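27 June and I have finally done the hall cupboard. Three years of saying I would. Quick post because the bins go out tonight and I still have four bags blocking the front door.

So. When we moved to Imley I had a system. Winter things in one box, summer in another, spare bedding on top. Lasted until March. After that it was just open door, throw, shut door, lean on door. You know the sort of thing.

What set me off was the electricity bill. Nothing to do with cupboards, I know, but the meter is at the back behind everything and they wanted a proper reading, not a guess. Moved one bag and the lot came down. Sat on the floor for a bit. Then thought, fine, today then.

Started with anything soft and white, no idea why, it just seemed the easiest pile to spot. Fluffy stuff gets everywhere by the way. Sheds on black trousers, sheds on the carpet, sheds on the cat if you have one (we don't, the neighbours' one visits).

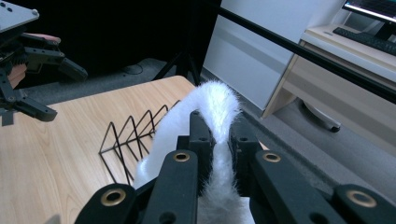

## What went

Coats first. Four of them, none worn since the old house. One still had a bus ticket in the pocket and a mint I did not eat. Then the bag of bags. Then the other bag of bags.

The Lacson heater, which trips the fuse and has done since we bought it. Why did I move house with that. Two umbrellas with no spokes to speak of. A box of cables I was completley sure I needed, and when I sat down and tried to match them to things we own I got one. One! It was for the toothbrush.

Shoes were harder. I kept the walking boots though the left one leaks, because walking boots cost a fortune and I keep telling myself I'll get them mended. There's a man at the market does soles. Kept the wellies. Got rid of the wedding shoes (someone else's wedding, blisters, bad memories).

Charity shop won't take bedding any more so that's a trip to the tip, unless the animal place wants it. Will ring tomorrow. I did ring them once before and they said towels yes, duvets no, so not sure about pillows.

Furry things I always get wrong when washing. I had a lovely throw that went in at the wrong temperature and came out like a bath mat. Cool wash, no spin, shake it out, leave it alone. I know this and still I rush it.
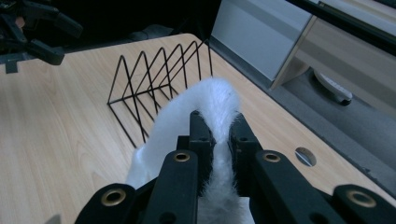
## What stayed

Less than I thought. The winter box is now an actual winter box again, with a lid that shuts. Scarves rolled instead of folded - saw it somewhere, takes up half the room. Gloves in a pillowcase. Single gloves in a seperate pillowcase, on probation till Christmas.

I did buy one thing, which I realise is not the point of a clear-out. A set of hooks from Todum for the inside of the door. Took an hour to put up and one is wonky. The dog lead lives there now and the torch and the big shopping bag, so at least I can find those three in the dark.

Hats are my weak spot. I never know where to keep them. Flat in a drawer and they go a funny shape, on a hook and they stretch, in a basket and you only ever wear the top one. At the moment I'm trying things meant for the desk, letter racks and so on, stood on a shelf so you can see what you've got.
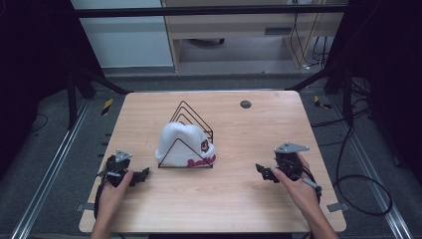

The shelf itself needs a second bracket before I trust it with anything heavier than wool. Top shelf is suitcases, middle shelf is bedding, and the floor is meant to be clear so the meter can be got at. Meant to be. The hoover has already crept back in.

Oh and I got the reading. 3,738. Had to lie on my side with the torch in my teeth, then lost the bit of paper I'd written it on and had to go back in and do it again.

Under the stairs next, which is worse, as that's where the paint is. And the tent. Not this week though. Bins now.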